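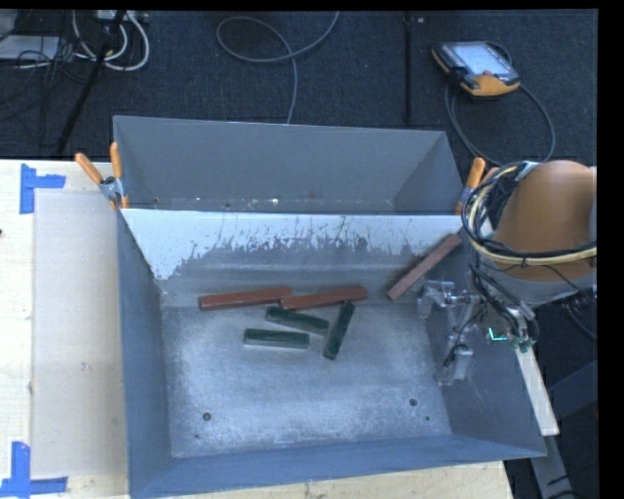

October, 14:20. Bin cell, Durkau linkage gripper on the arm, Mornach controller.

Continuing the comparison with the Ganano parallel gripper. Same bin, same blocks (three red, three green), divider left in. All picks are from the large front compartment. Rear compartment stays out of the plan until the release heights are fixed.

Attempts logged so far, both grippers: 1,528. Ganano accounts for 643 of them, Durkau for the rest. The Durkau count is higher since it includes the runs from before Widad changed the close speed. Those need to be split out before anyone quotes a success rate. I tagged them "old_close" in the log but did not check every line.

**Wall clearance**

This is where the two differ most. The Ganano body is wide at the fingers and the planner rejects most approaches near the right wall. The Durkau gets further down inside the wall, but the linkage moves outward on opening, so clearance at the fingertips does not mean clearance at the brackets. The collision model from the vendor file has the linkage closed. I replaced it with a swept box covering open and closed. Planner now refuses more poses, all of them ones I would not want it to try.

Worst layout is still a red block set diagonally in the back right corner, upper end near both walls. Of the corner failures since the swept box went in, 16 were refused by the planner with no motion. Refusals are logged as failures at present. Widad wants a separate code for them and I agree. To be done in the Mornach script, not in post.

The walls slope inward toward the floor. The bin model had them vertical until this morning. With vertical walls the planner sees free space low down that does not exist. Corrected and reloaded.

**Touching blocks**

Two reds end to end with greens close in front is the layout to test next. Segmentation on the Hosoda depth camera tends to return the two reds as one long object when the angle between them is small. Grasp point then lands on the joint. The Ganano closes on both ends and sometimes lifts both, usually drops one. The Durkau closes on both and twists them apart, after which the next frame segments correctly. I would not count that as an advantage of the gripper. It is a vision fault with a lucky outcome.

Ottilie Hollenstein suggests a length limit: anything longer than a single red block gets split before grasp planning. Easy to add. It will not help where two greens touch side by side, but that case is rarer.

**Camera and background**

Depth from the Hosoda is poor over the scuffed part of the floor, the bright area in the center and to the left. Returns drop out or jump. The scraped white band on the divider is no better. Tried a lower exposure: floor improved, dark green blocks got worse. Went back to the original setting. Painting the floor matte was discussed. Widad is against it while the comparison is running, as all Ganano data was taken on the bare metal. Agreed, leave it.

**Fixturing**

Orange-handled spring clamps at each end of the divider. Treat both as keep-out volumes, handles included. The right one is the problem, close to the wrist cables whenever the arm works along that wall. Wrist cable loop needs to be shorter or tied higher. It runs across the front of the arm and I do not trust it in wrist rotations past the current soft limit. Soft limit stays until the cable is rerouted.

If the bin gets bumped, recheck its position against the model before restarting. The tape corners on the table are for the sheet and are no use for the bin.

**Plan**

- Durkau, new close speed, swept box, sloped walls: 200 attempts, blocks reset by hand after every failed clear.
- Then the Ganano again with the corrected bin model, same number. Its earlier runs all used vertical walls, so the corner results do not compare.
- Separate refusal code in the Mornach script (Widad).
- Length limit in segmentation, switched off for the runs above (Ottilie).

15:05. Started the Durkau set with the arm at reduced speed. Pendant kept in reach for the first cycles. Force threshold unchanged from the last Ganano run; note that the Mornach reads it at the wrist, so contact between a bracket and the wall looks the same in the log as contact with a block. Video needs to be checked for any stop near the right wall.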